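A Friday visit to the Firnmont data room

I went to the Firnmont open day in March, mostly to see the room where they collect examples for their learning system. The tour started at 10 and our group was small. Soo-ah Wi, who runs the collection work, showed us around.

The task that day was hanging a whisk on a white stand with a ring of curved hooks. A person does the job by hand, using a pair of hand-held grippers, and the recordings become training examples.

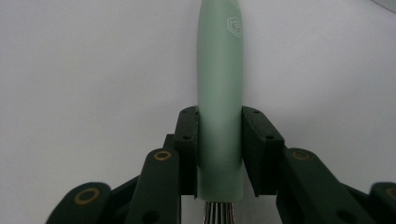 Why use a person at all at this stage? The system learns by copying, so someone has to do the task well many times before a robot tries it.

Soo-ah said the goal for this task is 800 examples. They had 441 when we arrived. A session runs 48 minutes, then the operator changes.

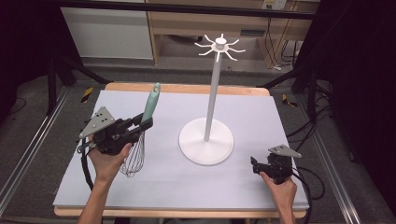

Whisk in the left gripper, right gripper empty.

I asked what makes an example unusable. Drops are kept but labeled — long pauses are thrown out. The start position is supposed to vary, and she checks for that at the end of each session.

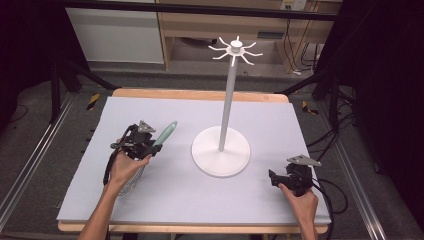

Both grippers over the foam board, with the stand between them.

Visitors could try it after the demonstration. I had 5 tries and hung the whisk twice. The grippers are heavier than I expected, and judging the distance to a hook is the hard part.

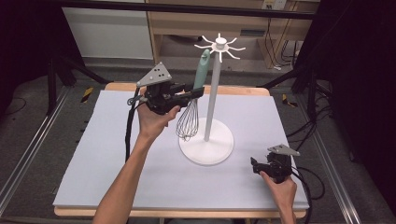

My tries were not saved, which seemed fair. The next task on the list is called Kisimine and uses cups, but it was not set up yet. We finished with coffee in the lobby and I caught the noon bus home.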